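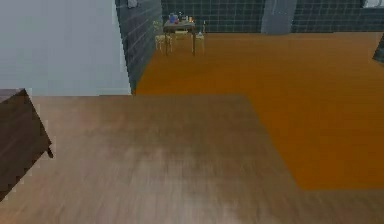
Ticket 1310, Gautier power chair support
Status: reopened

Hi again, me with the veering chair! It's still pulling left after the update you sent through, and it's worst in the last stretch before I get to the kitchen. I did wonder if the surface was to blame (we've got bright orange floorboards at my place too, with the same faint streaks running along them), so I tried it on the carpet and out on the footpath, and it did exactly the same thing. I've checked the tyre pressures, turned the chair off at the battery for 3 minutes like you said, and recalibrated the joystick twice. No joy. The error code is 21, which isn't in the Tinatton controller booklet anywhere.

Update, 4 pm: rang the Hullby depot and the bloke there reckons 21 is a brake sensor fault. Could someone please confirm? He quoted me $200 for a callout, but my Kombridge service plan is meant to cover that, and I'd rather not pay first and chase it up later.

Update, next morning: one more thing, it only plays up on speed four and five. On three it tracks dead straight, so I'm pottering around on three for now and running late for everything. If you do send a tech, mornings are best, and please use the side gate as the ramp's on that side.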